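分类：日常碎碎念 / 收纳 / 租房生活

床上的小东西，终于要进纸箱了

搬进这间屋子以后，我一直有个坏毛病，就是什么都往床上放。下班回来，包里掏出来的纸巾放床上，楼下便利店买的零食放床上，快递拆出来的小玩意儿也放床上，到了晚上要睡觉，再一股脑挪到桌子上去。第二天早上要用桌子，又挪回来。就这样来来回回，有些东西在我屋里走的路，大概比我一天走的还多。

星期一晚上洗完澡，头发还没吹，我往床边一坐，屁股底下硌了一下，摸出来一看是个夹子。那一刻忽然就下了决心，今天不收完不睡觉！

先说箱子。我没有买新的收纳箱，之前在Gamomholm看中过一款带盖子的，放进购物车又删掉，删掉又放回去，纠结了好久，最后想想还是用纸箱吧。普普通通的瓦楞纸箱，盖子那几片我嫌碍事，就不要了，敞着口，往里放东西特别顺手。好看是谈不上的，可是它轻呀，一只手就能拎到柜子边上去，哪天不想要了，压扁了拿下楼就行。

我给自己定的规矩很简单：玩具和摆件进纸箱，吃的归吃的，每天要用的留在手边。听上去一点都不难，做起来才发现，最费时间的是舍不得。每拿起一样，都要想一想它是什么时候来的，想着想着就走神了，手里的东西还没放下，人已经在回忆去年冬天了。

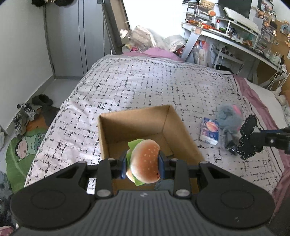

汉堡玩具是我最喜欢的一个，上面一层面包撒着白芝麻，中间露出一圈生菜，做得还挺馋人的。它以前一直住在桌子的架子上，和零食们挤在一起，有朋友来玩，半夜饿了差点伸手去拿。这次让它第一个进纸箱，也算是给它分了一间单人房（暂时的，后面还有室友要来）。

毛绒玩具我是另外套了透明袋子的。灰色毛茸茸的那种，最容易沾头发和灰，直接丢进箱子里，过一阵拿出来就不能看了。袋子一定要透明的，这是我吃过亏的经验。以前我用深颜色的购物袋装，扎得紧紧的塞进柜子，后来想找什么都得一个个解开，解到最后脾气也上来了，又全摊回床上，等于白干。

纸巾我犹豫了一会儿。小包的纸巾，放箱子里吧，真要用的时候肯定想不起来；放床上吧，翻个身就不见了。最后决定放在枕头旁边的固定位置，晚上鼻子不舒服，伸手就能摸到。

桌子这边我没大动。透明的抽屉收纳盒还是很好用的，一眼能看见里面有什么，小零碎都归它管。架子上那一排花花绿绿的小摆件和零食，我承认是有点乱，可是每天坐在电脑前面，抬头看见它们心情就会好一点，就让它们再多站一阵子吧。键盘不打字的时候我喜欢斜着靠起来，桌面能空出一块地方，刚好放一只杯子。

至于床尾那一堆白色塑料袋……先放过我。攒袋子这件事大概是从我妈那里遗传来的，总觉得以后用得上，用得上，结果越攒越多。下次专门写一篇袋子怎么叠，写之前我得自己先学会。

收到后来头发都自己干了，我把枕头拍了拍，躺下去的时候，两条腿可以完全伸直，舒服得叹了一口气。纸箱还没想好放衣柜顶上还是床底下，明天量一量再说。

评论（3）

Aliyu：攒塑料袋那段是在说我吧，我家厨房有一整个抽屉都是，打开就往外弹。

小房间也要晒太阳：纸箱放床底的话，下面最好垫一层东西，南方六月回潮，我那只底都软了。

Stolletum：格子床单求链接！汉堡也求！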